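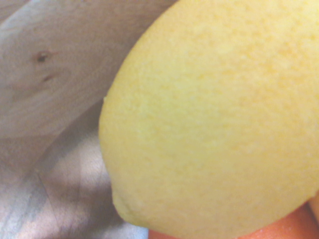

Tips for keeping a vacation rental kitchen in good order
By Morena Barbieri
July 26, 2019

When a house sleeps many people, the kitchen gets tired before all the other rooms. I take care of a rental house in Hasbridge, and these are the things I do between one group and the next. Most of them cost very little.

Kettle and coffee maker
The water in Hasbridge is hard, and guests notice white pieces in their tea immediately. I fill the kettle halfway with equal parts water and white vinegar, bring it to a boil, switch it off and leave it for one hour. Then I empty it and boil clean water two times. For the coffee maker, follow the booklet. Some models do not like vinegar, and ours (a Fosis) wants its own powder.

Refrigerator
Guests leave half bottles of everything. I throw away all opened food, also when it looks good. Take the drawers out and wash them in the sink with warm water and a spoon of baking soda. Let cold glass shelves come to room temperature before they touch hot water. I pull out the rubber seal a little with my finger and clean the fold with an old toothbrush - there are always crumbs in it.

Wood counters
Never let a wet cloth stay on the wood during the night. I wipe with a cloth that is only damp, then dry with a second one. Every March, before the spring bookings, I sand the marks lightly with 220 grit paper, always in the direction of the grain, and put on food-safe mineral oil. Give it the night to go in and wipe away what remains. If a drop of water makes a dark spot, the wood is asking for oil again.

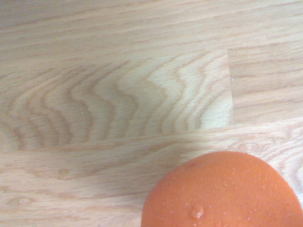 For a white ring from a hot cup, try first a soft cloth with a very small amount of oil. On a varnished surface the ring is inside the varnish, so sanding will make it worse.

Pots and knives
Check that every pot has its lid. I keep the lids standing in a plate rack inside the lower cabinet, and since then I do not hear them falling. Burned pot: cover the bottom with water, add 3 spoons of baking soda, simmer for 5 minutes and leave it to cool. The black part comes away with a wooden spoon.

Knives in a rental are always dull. I bought a simple pull-through sharpener from Skovar and I use it after each long stay. A good cook will tell you a stone is better, and it is true, but I have not the time on a Saturday.

Drain
If the sink smells, take out the strainer and scrub under it, then run very hot water from the tap. Do not pour frying fat there. I leave an empty can next to the stove with a note on it, and most people use it.

The cupboard for guests
Salt, pepper, oil, dish soap, two new sponges, matches, trash bags. I write the date on the oil. The list is taped inside the door, and under it there is the phone number of Hajdu, the plumber.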